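Two hands, one sink, no clear winner

The comparison we promised in the August issue has finally happened, a bit behind schedule, owing to a firmware update that arrived the morning we were meant to begin and stayed for lunch. For anyone who skipped that issue (we have seen the click figures), the question was whether the Talavera hand deserves its place on our humanoid, or whether the cheaper Senau gripper would do the same kitchen chores with fewer fingers and less fuss.

The Talavera has joints everywhere you would want one and several places you wouldn't. The Senau has two jaws and opens and closes. Its manual is 6 pages long. The Talavera's has a separate volume for the thumb.

Each ran the same chores at the kitchen island, with mugs, plates and the dish rack, 22 attempts per chore. The robot was parked on its floor marks before every run, and the arms were driven by the same Eltia controller throughout, so any clumsiness could be blamed on the right party.

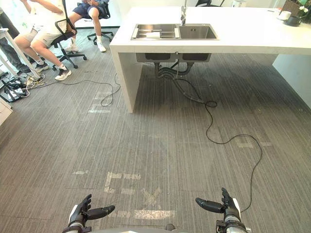 On mugs, the fingered hand managed 19 clean lifts and the gripper 10. The gripper's trouble was handles. It wanted to take the mug by the rim, which works nicely until there's tea in it. Plates went the other way. A flat thing standing in a rack suits a pair of jaws very well, while the Talavera fingers tended to arrive one after another, like relatives at Christmas, and nudge the plate over before the thumb turned up.

Calibration deserves a grumble of its own. Swapping from one to the other means new tool offsets in the Eltia software, which remembers the old ones out of what we can only assume is loyalty. We lost most of an afternoon to a wrist that believed it was longer than it was. Write the offsets down before you unbolt anything, and check the colour code on the wrist connector while you're there.

For now the Talavera hands stay on. The Senau goes back in its box until the tap tests, when we'll try it on the lever with a rubber sleeve over the jaws. If your group has run either one at a sink, we'd like to see your logs, especially the embarrassing ones.

Havadetti Lab Notes | Contact the newsletter desk | © Havadetti 2025 | Back to top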